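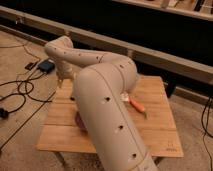
Fig. 1. Robot arm over a square wooden tabletop.

Distance Running: Planning and Pacing
Handout 4 - Fuelling and pacing for a first marathon
Notes by Yurii Palamarchuk
Revised March 27, 2024

These notes go with the fourth session. Bring your training log, as we will use your own long run times for the pacing exercise. If you missed session three, read the handout on weekly mileage first.

1. What the body runs on

At an easy pace you burn a mixture of fat and carbohydrate. As the pace goes up, the share of carbohydrate goes up with it. Fat stores are large enough for any race you are likely to enter. Carbohydrate is stored in the muscles and liver as glycogen, and the store is limited. Most runners can't cover the full distance at a hard effort on stored glycogen alone, and the last 10 km is where this shows.

There are two ways to deal with it: start with full stores and take in carbohydrate as you run. Pace affects both. A runner who goes off too fast uses up glycogen early and cannot eat enough to catch up.

2. The days before

Cut the training down but keep eating normally. In the last two days, move the balance of your meals towards rice, pasta, potatoes and bread. You don't need huge portions. Expect to weigh slightly more by race morning, as glycogen is stored with water.

Avoid anything new. This applies to restaurants as well, which matters if you travel to a race. Those of you going to Grilero should look up the food shops near your hotel before you leave. The shops close to the start there shut early.

3. Race morning

Eat breakfast three hours before the start. Porridge, toast with jam or a plain bagel all work. Write down what you ate before your best long runs and eat that. Drink as usual and stop drinking large amounts an hour before the gun.

4. During the race

Plan your intake by the clock. Distance markers are easy to miss and stations can be crowded. For this course we use the following plan as a starting point:

First gel at 30 minutes
One gel every 30 minutes after that
Water with each gel, a few mouthfuls
Last gel no later than 20 minutes before you expect to finish

Some trained runners take up to 90 g of carbohydrate an hour. Don't try this in a race unless you have built up to it over several months. Stomach trouble costs more time than a missed gel.

5. Pacing

Aim for even effort. On a flat course that means even splits. On a hilly course your pace will drop on the climbs and recover on the way down, and you should let it.

Worked case: the Kuvell course climbs steadily between 8 km and 12 km, then is flat to 30 km. Suppose a runner wants to finish in four hours. Even pace is 5:41 per km. On the climb she runs 5:55 and loses 14 seconds per km, or 56 seconds over the four kilometres. If she tries to win this back in the next two kilometres she has to run 5:13, which is far too quick. Spread over the 18 km to the 30 km mark, it is just over three seconds per km.

Exercise: take your own target time and do the same sum for the Tkachuk Bridge section, which is 2 km long. Assume you lose 15 seconds per km on it. Bring the answer next time.

6. Starting in a crowd

Kuvell has 1,000 starters on a narrow road. In the spring race at Cunum, with a field of 400, the road clears much sooner. In the larger race, expect the first kilometre to be slow. Do not weave. Running round other people adds distance and uses energy - stay in line and settle once there is room.

Watch readings are poor between tall buildings. Use the lap button at the official markers for the first 5 km.

7. Practice before the next session

Do one long run of 90 minutes or more with the gel plan above. Note the time of each gel, how your stomach felt, and your pace for the first and last 5 km. If the last part was more than 20 seconds per km slower, start the next long run more gently.

Reading for session five: the handout on shoes and blisters, pages 2 to 6.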